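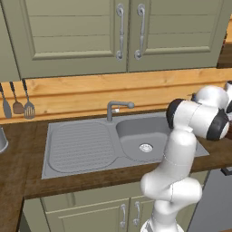 pantry_sim
Member, Plendville

Fixed camera keeps losing the gripper during kitchen demos. Move the camera or change the task?

Posted Tuesday, January 13, 2026 in Simulation and Data Collection

I'm collecting teleoperated demonstrations in a simulated kitchen for an imitation learning policy. The kitchen comes from the Khokhar scene pack and I drive the arm with a handheld controller. The task is to take an object from the counter to the right of the sink and put it down in the basin. There is one fixed camera facing the sink and one camera on the wrist. Both streams go into the policy together with the joint positions.

When the arm reaches right, the wrist runs out past the right side of the fixed view and the gripper goes with it. All that is left of the hand is a bit of something dark at the edge. The upper link also stands in front of the right side of the basin, and that side of the basin is where I want the object to end up. The faucet and the drainboard are always clear, but they don't matter much for this task.

I have 11 sessions recorded like this. The policy I trained on them gets to the right area of the counter most of the time and then closes the gripper in the wrong place. On the way back it tends to let go too early, over the rim of the sink.

What I want to know:

Is it normal to have the gripper out of the fixed view for part of an episode, if the wrist camera can see it?

If I move the fixed camera now, do I have to throw away the sessions I have?

Would it be better to leave the camera alone and put the objects on the left, on the drainboard, where there is a clear view?

The simulator saves the full state at every step, if that changes the answer. I'm not using any randomization of lights or textures yet. Object start positions vary inside a small patch of counter, which I set by hand at the beginning.

tallis_bench
Regular contributor

You don't have to throw anything away. You said the simulator saves the full state at every step. That means you can load each episode, put the camera wherever you want, and render the images again. The actions and joint positions stay the same and only the pictures change. I would do this before recording anything new.

A few things to check first:

Make sure the saved state includes the objects and any moving parts of the kitchen, such as cabinet doors, and not only the arm. Some logging setups save the joints and nothing else. If that is what you have, you would need to replay the actions through physics, and contact tends to come out a little different each time. A grasp that held in the original can slip in the replay.

Set the state directly at each step and render. Don't step the physics in between.

Keep the old camera as a second render if you have the disk space. It makes a useful comparison later.

On the first part of your post, yes, it is common for the hand to leave a fixed view for a moment. The wrist camera covers the close part of the grasp. What it doesn't give you is where the hand is in relation to the sink, and your early release sounds like that kind of problem. From the wrist the rim can look much like the basin wall until you are right over it. The policy has to get that from somewhere, and at the moment the arm is standing in the way of the other view.

I would raise the fixed camera, pull it back, and shift it to the right so that the counter on the far side of the arm is well inside the picture. Then pitch it down until you can see the bottom of the basin. You can give up most of the upper cabinets and the hanging utensils. They don't move and they use up pixels. If you are scaling images down before training, look at them at the final size. I once set up a good view at full size and found the object was a smudge after resizing.

Try 3 camera positions on a single episode and scrub through each one. Pick the one where you, as a person, could tell when to open the gripper with the wrist view covered up.

As for moving the objects to the drainboard, it would give you a cleaner picture but a different task. If the counter on the right is what you need in the end, collect there.

Rundmont Robotics Club
Member

we had this, just added another camera on the other side and it was fine after. two fixed cams plus wrist. training got slower

orchard_lathe
Member

I agree with the re-rendering answer and want to add something about the operator's view, which hasn't come up.

What were you looking at while you drove the arm? If you were watching a free camera that you could move around, your demonstrations contain decisions based on things the policy never sees. You knew where the rim was because you had swung your view over to look. The policy has only the fixed image and the wrist image. Re-rendering from a better angle helps, but only if the new angle shows what you were relying on.

My habit now is to record using only the views the policy will get. It is slower and the first few tries are bad. We switched to this in August on a drawer task in Wirkis and had to redo 7 sessions. I didn't enjoy that, but the new ones had pauses and small corrections near the handle that the old ones lacked, and the policy picked those up.

About grasping in the wrong place, I wouldn't blame the camera for all of it. You said the start positions come from a small patch set by hand. Plot them. When I did this with mine, most were bunched in one corner and the policy had learned to go there whatever was on the counter. Draw the positions at random over the whole area you care about, and include some close to the arm where the elbow has to fold.

One more small thing. Check for a time offset between the wrist images and the joint log. An offset of even a few steps gives you a gripper that closes before it arrives.

pantry_sim
Member, Plendville

Thanks. I checked and the saved state does include the objects and the doors, so I'm re-rendering now with the camera higher and further right. And yes, I was using a free camera the whole time. I'll record the next session from the fixed and wrist views only and compare. Start positions are plotted and they are bunched toward the sink.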